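Filed under: Workplace Checks / Automation

Pre-Use Inspection: Hand-Held Grippers and Table Work
08/05/2019, by Setsuko Kikuchi

We use this list at Oketti before any session where people work through chores with grippers so the software can learn from them. Chores so far: clearing cups, moving small containers, sorting fasteners into trays. Comments under each item are from the last walk-through, Room 111.

1. Floor and cords
Walk the full route between chairs and table. Power strips go against a wall. Loose cable gets taped or moved.
Comment: FAIL on first pass. Tape ordered. Recheck before anyone carries a tool across.

2. Gripper body
Check the shell for cracks and the vent for lint. Do not tape over the vent.
Comment: Pass. Lint in one vent, brushed out.

3. Jaws and pads
Open and close three times with nothing in the jaws. Pads must sit flat with no lifted corners.
Comment: Pass, with a note. One pad is worn at the tip and will need replacing in August. A worn pad drops smooth cups, and then we blame the software for it.

4. Marker tags
Tags clean, flat, and fully stuck down on each face. No fingers over them during work.
Comment: Pass.

5. Hand and wrist
Two people minimum in the room. Switch hands or stop when the wrist gets sore. Bare forearms are fine for cups and boxes. Sleeves and gloves for anything with an edge.
Comment: Junpei Kubo asked for a lighter tool. Passed on to Grurnik.

6. Table and work items
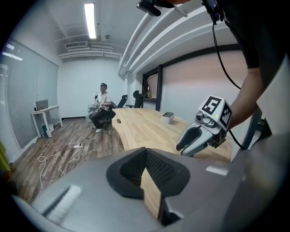

Chores that need a sink or a stove are not cleared for this room. Keep the table down to what the task calls for and put drinks somewhere else. The small white container on the wood top is a fair size of item for a beginner. Watch the oval cable hole near it, small parts can go down there. With two grippers held up at once, leave enough space between people that the jaws can't meet.
Comment: Pass.

7. Is the chore ready for a machine alone?
Cups: no, needs a person within reach of the stop. Containers with no lid: yes, at slow speed. Fasteners: no. Folding cloth: not tested.

Signed off for supervised use only.

Comments (3)

dmarsh_shop: We do a list like this for our Genik cell. Add a line for charger cords, they get stepped on more than anything.

Tsolakis fan: So it can move an open box slowly. I'll keep doing my own dishes for now.

Junpei Kubo: Item 5, still waiting on the lighter one.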